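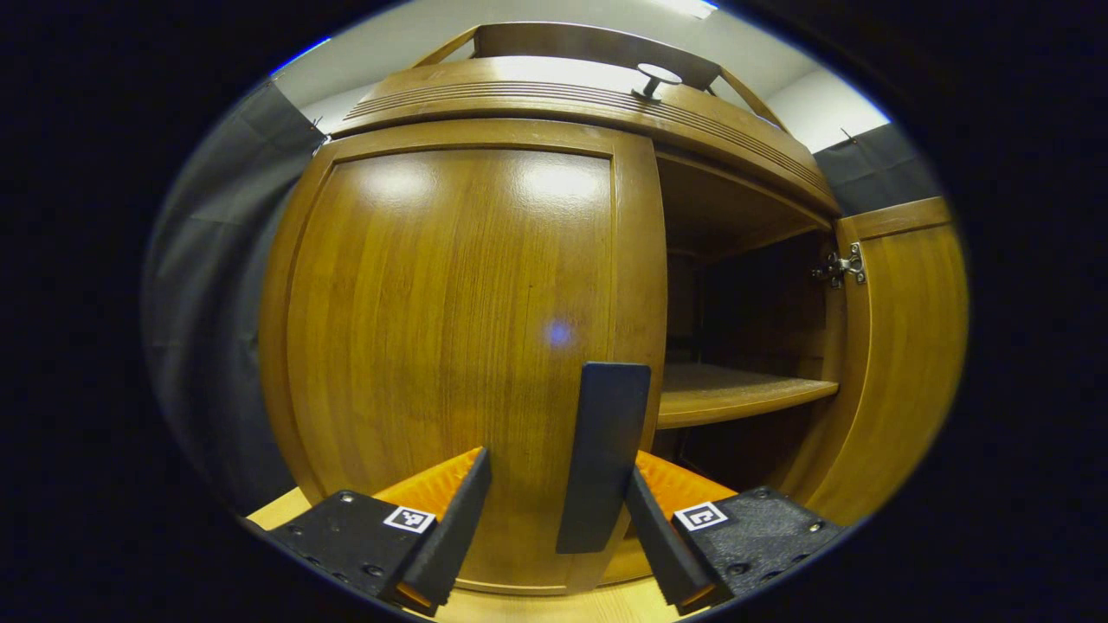 Minutes of the Furnishings Meeting, Bridwood Hall

September, 7 p.m., back room
In the chair: Thongchai Hemmin
Minutes taken by the Farnbridge tenants' representative

1. Minutes of the last meeting
Accepted, with one change. The record said members were "pleased" with the wooden cabinet. Two members asked for "willing to look at it again," and the wording was changed.

2. The cabinet: keep or sell
The chair reported an offer of $120 from Panyasiri, the secondhand dealer. Panyasiri would collect. The chair thought the offer low but said he had thought the same of the previous one, which was lower.

The Farnbridge representative asked what the cabinet was for. The chair said storage. The representative pointed out that the shelf behind the right-hand door had nothing on it and asked how long that had been the case. No answer was recorded.

It was argued that the cabinet is solid, the doors hang properly and the finish suits the room. It was argued in reply that these are reasons to like a cabinet and that the question was whether the group uses one. The grooved trim was praised. The representative did not see what the trim had to do with it.

Vote on selling: put off to item 4.

3. Use of the top shelf
The top shelf is the one part in regular use, and views differed on whether it is being used well. The books are meant to be for borrowing. The loan sheet shows 3 loans in 18 months, and one of those was the chair testing the sheet.

The blue towel was raised again. It was agreed at the last meeting that towels would go in the drawer. The chair said the drawer was the wrong depth. He was asked whether he had measured it and said he would.
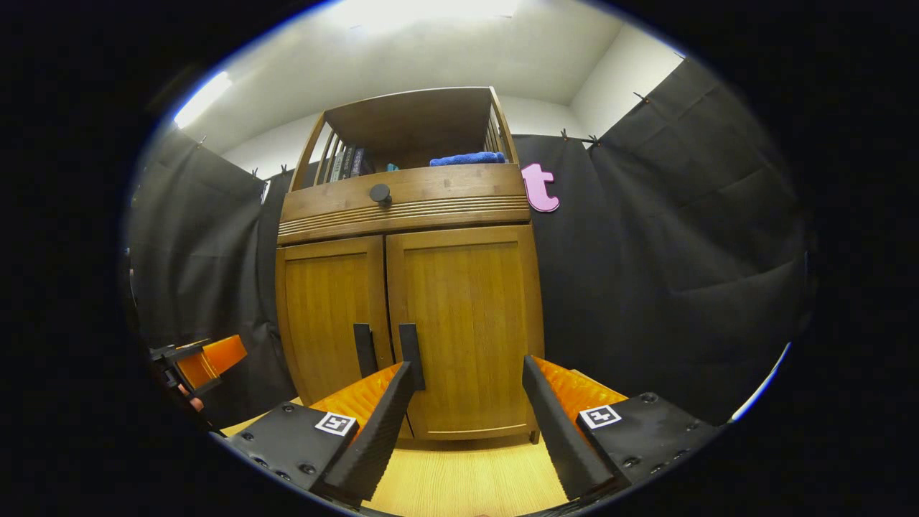
Cabinet with books and folded towel on the top shelf, doors closed.

4. Proposal from Vellel
Vellel, the storage firm, has offered to fit extra shelves behind the doors for $18 each. The representative said that adding shelves to a cupboard with a bare shelf in it was a strange way to spend money – and asked for this to be minuted. The chair said members might put things away if there were more places to put them. Several members doubted this.

Agreed: no order to Vellel for now. The Panyasiri offer to stay open until the next meeting, if Panyasiri will hold it.

5. Actions
Chair to measure the drawer.
Chair to move the towel, whatever the measurement.
Farnbridge representative to go through the books and list any that people might want to read.
All members to say in writing what they would keep behind the doors. "Odds and ends" will not be accepted.

6. Any other business
A member asked whether the black knob on the drawer could be changed for a wooden one. Not supported.

Meeting closed at 8:20 p.m.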